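Sorting by Color First, Shape Second

Filed under: storage, bricks, workbench
20/09/2021

The old system was one tub. It held 2,734 pieces at the last full inventory, and finding a particular plate meant tipping the tub onto a sheet and raking through it by hand. In July I timed the search for a single two-by-four in orange. It took 7 minutes, most of it spent moving pieces that were the wrong color.

The usual advice is to sort by part and ignore color. The argument is sound for large collections: the eye finds one red piece in a pile of mixed colors faster than it finds one shape in a pile of a single color. I followed it for two months with a drawer cabinet from Metanel and gave up. My builds are mostly small and use few colors, so I was opening eight or nine drawers for a model that needed red and nothing else.

The current arrangement sorts by color at the table and by shape later, in the cabinet. The table stage uses open-fronted bins, three in a row. Orange goes left, lime green goes in the middle, red goes right. The bin color means nothing. I bought two green and one yellow since those were what the shop in Vivthorpe had in that size, and I have not found that green bricks in a yellow bin slow me down.

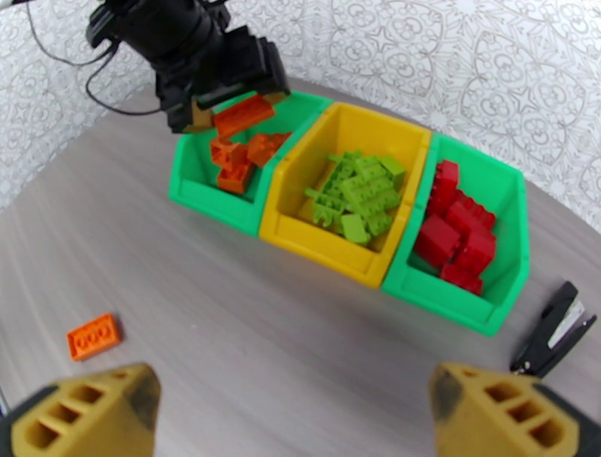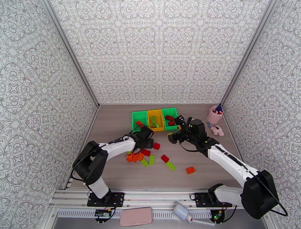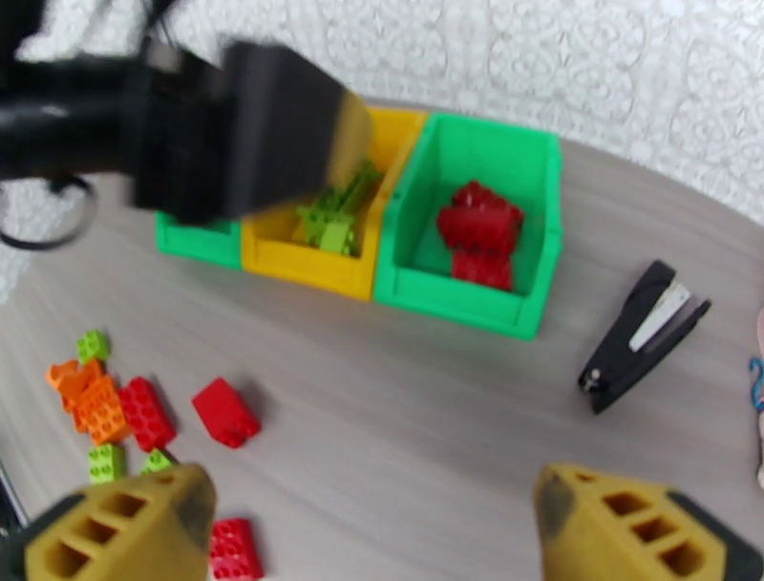

Orange, lime green and red, in that order from the left. The middle bin is the yellow one.

Demyd Demchenko
Writer and maintainer of this blog

Some notes on the bins themselves. The front lip matters more than the volume. With a low lip the pile creeps forward and sheds pieces onto the table as the bin fills. With a high lip you have to lift each brick over it, and the wrist complains after an hour. The slanted front is a fair compromise. I fill to the height of the lip and stop, then empty the bin into the cabinet. Past that point the pieces at the back ride up the wall and slide down whenever the table is bumped.

Spacing is tight on purpose. Bins set apart from each other leave a gap that a brick will find. Side by side, a piece that misses its bin usually lands in the next one, where it stands out at once and can be moved across.

The unsorted pieces go on the open table in front of the row, in a single layer. I do not pour out the whole tub. One scoop is enough, and the scoop is a cut-down detergent bottle. If pieces overlap, they get spread out before any sorting starts. Plates are the worst for hiding under other parts, and lime green is where most of my plates are.

Order of picking: I tried taking all of one color first, then the next, and compared it with taking whatever was nearest. On a batch of 22 pieces the difference was too small to measure with a kitchen timer. On larger batches single-color passes were a little quicker, and there were fewer errors. The nearest-piece method is less dull. I alternate.

Odd parts are an open question. The branch-like connector pieces go in with their color for now, but the prongs catch on other parts, and a handful comes out of the bin as one lump. They probably need a small bin of their own. I have a Lodent tray with shallow compartments that would do, except that it has no lip at all.

The table surface is a light gray wood grain, and all three colors show up well on it. My previous surface was a dark brown desk, on which red bricks disappeared by late afternoon. A plain white sheet also works, but it wrinkles and the pieces collect in the folds.

The stapler and the pens live at the right-hand end of the table. I use them for the paper labels on the cabinet drawers, which are folded strips stapled at one end. Adhesive labels left residue on the Metanel drawers and I have stopped using them.

Remaining work: the shape stage. The cabinet has enough drawers for bricks and plates in the three main colors, with slopes sharing. Dmytriv sells a divider that is supposed to fit, and I have ordered 2 to check the width before buying the rest. Measurements will go in the next post, along with the drawer label layout.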